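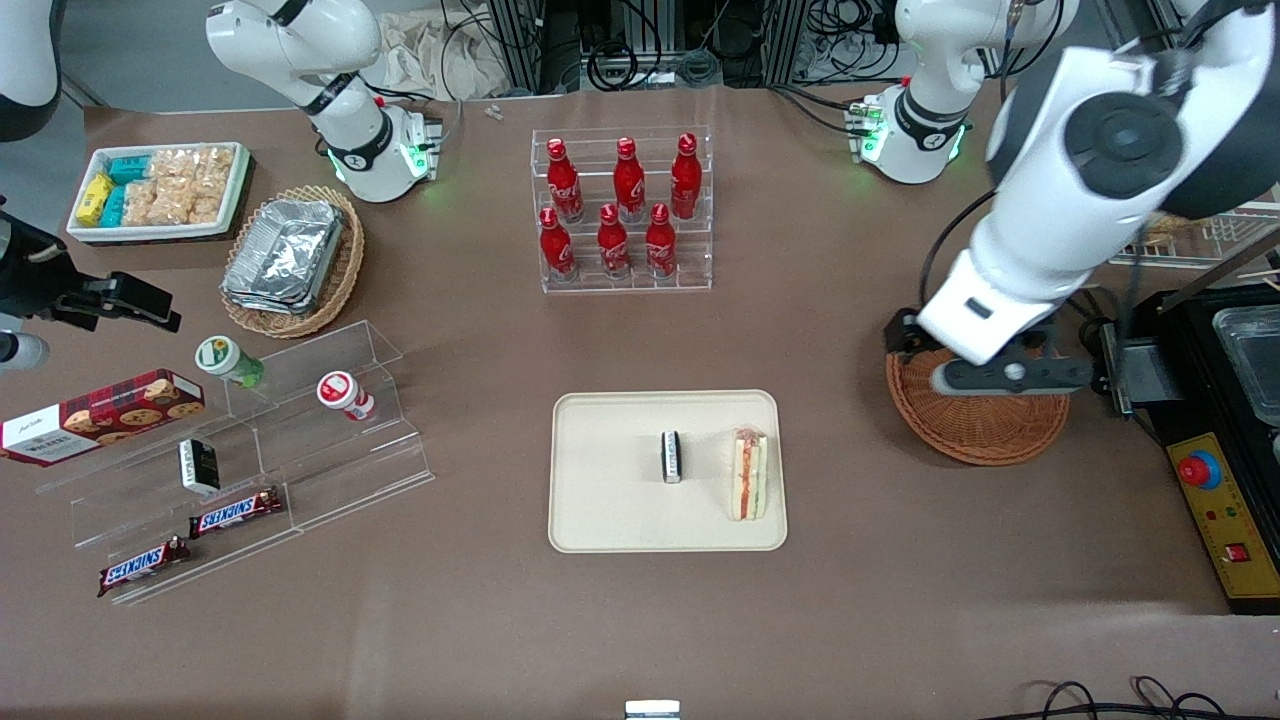 Muveck: frequently asked questions

Last revised in November, after the same email arrived from several people who had plainly not met each other. Answers are by Garnet Campbell unless marked KH, in which case they are by Kwan-ho Hsueh and are probably more accurate.

What is Muveck?

A method for teaching a two-armed robot to put together a small order from a table of groceries. You type what you want, the arms pick it out and place it in a basket or on a tray. The research question is narrower than that sounds: when a job can be done by either arm, how should the robot decide which one does it, and what should the other arm do in the meantime?

Surely it should use whichever arm is nearer?

We thought so too, and lost most of a winter to it. The nearer arm is often the wrong one. It may get to the chocolate bar first and then find that the basket is on the far side of its twin. Muveck scores the whole trip, from pick to place, and includes the cost of getting in the other arm's way. The nearest-arm rule is still in the code as a baseline, where it can do no more harm.

How was it trained?

On 200 demonstrations, all driven by a person. Kwan-ho did most of them and I did the rest. The policy has learned to tell our styles apart, and on the whole prefers his.

Is 200 enough?

For this table, yes. For your kitchen, no. Please stop asking about your kitchen.

Why snacks?

They are cheap, they come in awkward shapes and they can be replaced at the corner shop at nine in the evening. A Snickers bar is a decent test of picking up something low and flat. A bottle in a tiered rack tests reaching over things. A wrapped triangular sandwich tests everything, including patience. We did begin with wooden blocks, and the results were lovely, and they told us nothing at all about sandwiches.

Why the clear stands? Isn't that asking for trouble?

It is. Depth cameras cope badly with clear acrylic, and shops are full of it. With an earlier version, built on the Endidine planner, the arms would now and then try to pass through a shelf they had decided was not there. Muveck keeps a short memory of where it has touched something unexpected and treats that region as solid for the rest of the run. (KH: It is a contact map with a decay term. "Short memory" is Garnet's.)

What counts as a success?

Every item in the order ends up in the right container, nothing else is knocked off its shelf, and no person touches anything. An item placed upside down passes. An item dropped in from a height passes if it stays in, though we record it separately under a heading I have been asked to rename.

So how well does it do?

We ran 32 orders per method. Muveck finished more of them than the nearest-arm rule or Endidine, and the gap was widest on orders that needed both sides of the table. On single-item orders there was nothing in it, and anyone planning to fetch one biscuit at a time can save themselves the bother of installing our code. The full table is in the paper, in a font chosen by the publisher.

What goes wrong most often?

KH: Three things. The gripper closes on the wrapper and misses the contents. A packet lying on its side is taken for a different packet standing up. Both arms wait politely for each other until the time limit. The last of these we call a Chung stall, after the scheduling rule that causes it, and we have made it rarer without getting rid of it.

Can I move the baskets about?

Within reason. The policy handles a basket in a new place provided at least one arm can hover over it with the gripper pointing down. Changing the basket for a very different one usually needs 5 extra demonstrations. Moving it during a run is rude but survivable.

Does it work with other arms?

We haven't tried. A group at Ernley has written to say they are adapting it to a pair with longer reach, and we look forward to reading about it from a safe distance.

Is there an emergency stop?

Yes. If you are building your own set-up, put it where you can reach it without leaning over the table. We feel this should go without saying, and it is the second most common question we get.

Can I have the data?

The demonstrations and the scoring script are both on the project page. Read the notes on calibration before you write to us. If you have read them and it still doesn't work, write to Kwan-ho.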